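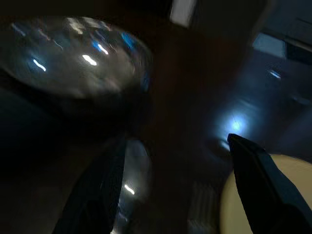
Can a machine do the glassware at closing time yet?

Posted by Larysa Vasylenko in Home and Small Business

Hello everybody. I manage a small bar with my cousin and we close at one o'clock in the night. After this comes the work I like the least: clear the counter, wash the glass covers from the cakes, polish the glasses, stack the plates. The lights are already low and everybody is tired. Last month we broke five pieces.

A salesman from Atarico told me that a robot arm can do "most of it" today. I would like to hear from people who have tried such a thing. Is it real, or should I wait some years? My limit for monthly rental is 500 dollars.

Hanna Kuzmenko

I worked two winters in the kitchen of a hotel where we tested an arm, so I can tell you what I saw. It depends very much on which chore you mean.

Plates were good. If they stand in a rack, always in the same place, the arm takes them and puts them on the shelf without trouble. It is slow, but it does not complain.

Clear glass was the difficult part. A camera does not see glass the way it sees a plate. It sees the reflections of the lamps, and it sees through the glass to the wall behind. In a dark room with small bright lights this gets worse. Ours reached to the wrong place many times, and once it pushed a wine glass off the counter. When we turned on the full ceiling lights it made fewer mistakes, but still I would not give it a big glass cover with nobody watching.

My advice: ask the salesman to come on a Monday after closing and show it at your own counter, with your own glasses and your usual lights. Do not accept a video. Also ask who pays for the broken pieces, and get the answer in writing.

For the washing itself, a normal glass washer is still the better purchase, in my opinion.

Suka

no. buy a good glass washer and some rubber mats for the counter. we have a Bristex one, 52 glasses in a load, and the polishing we still do by hand with a cloth.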